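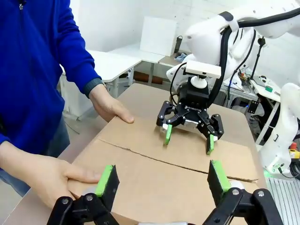 Figure 1. Box handling with two grippers, February 13, 2020. The left side of the box is held by hand.

Two-Arm Box Handling in a Shared Workshop
Project report by Leonie Lammers and Danai Chrysikopoulos
Supervisor: Ute Engelhardt

Our goal was to get two arms to work on one cardboard box without fighting each other. It sounds easy, and we thought so too until February! One arm alone can push a box wherever it likes, but with two of them every small error in position ends up as a bent flap or a box that slides off toward the edge of the table.

We did the build in the Clestport workshop, where we share the floor with other projects and have to be cleared up by evening. Both grippers are two-finger types with green fingertip pads. We kept the first moves very slow (painfully slow, says Frauke Kramer, who had the bench next to ours) and always had a person holding one side of the box.

The first surprise was the flaps. A flap that stands up even a little changes where the fingers touch, and our early program took the top as perfectly flat. Sabine Schwerdtfeger suggested closing the fingers in two stages, with a short pause between them, and that was the best tip of the whole project. After that we logged 402 tries, and 219 of them ended with the flap held and the box still in place. We were so happy with that number!

Most of the failed tries came from the far arm arriving too early. The wait time is now 30 milliseconds longer, and we still want to test it on smaller boxes. The program and the log sheets are in the appendix.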